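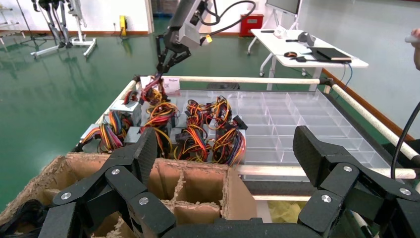
*Power supplies on the work cart, Orndale site*

**Progress report to Stisell, Monday, July 7, 2025**

Sorting of computer power supplies has continued since January. We have logged 206 units so far, against a target of 2000 for the whole project. Cables stay attached until a unit has been logged.

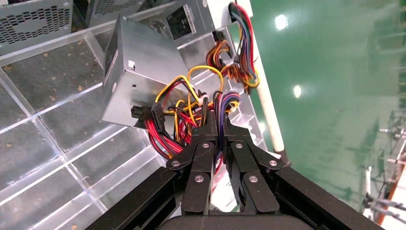 *Unit with its wiring attached*

Tangled wiring still takes up most of the sorting time. We'd like to use 16 hours from the training budget for more sorting. Please confirm by email.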